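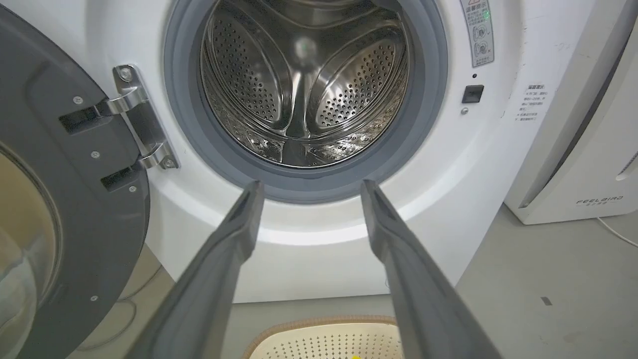 Figure 3. Wrist camera view with the washer door open and both fingers just below the gasket.

5.2 Gasket contact failures

Of the 1733 unloading attempts logged at the Gollville site, 387 ended in a protective stop, and gasket contact was the most common cause. The arm is position controlled during the approach and only switches to force control once the wrist passes the plane of the door. Any height error before that point is taken up by the rubber ring. In Figure 3 the two finger tips are spaced apart just under the lower rim of the gasket, and a straight move forward from such a pose would press on the machine and miss the drum. The Clirketti controller reads this load as a collision and halts, as it should, but in the June software the fingers were then opened automatically as part of the recovery routine. On 3 occasions a finger hooked under the lip of the rubber and pulled it out of its groove when the arm backed away.

We traced the height error to the depth estimate. The planner fitted a plane to the points inside the door opening, and bright reflections from the metal drum left holes in the depth map. The fit then settled on the front panel - which bulges outward beneath the opening on this model - and the target came out too low. The Georgiev filter did not help, as it smooths over gaps without marking them as missing.

Two changes were made. The planner now fits a circle to the gasket ring and rejects the approach if too little of the rim is found. The recovery routine keeps the fingers still until the wrist has moved back clear of the door. In the 1046 attempts run afterwards at Husham no gasket was displaced, though protective stops still occurred when the door had swung partly shut. We have no fix for that case yet, and an operator has to reopen the door by hand.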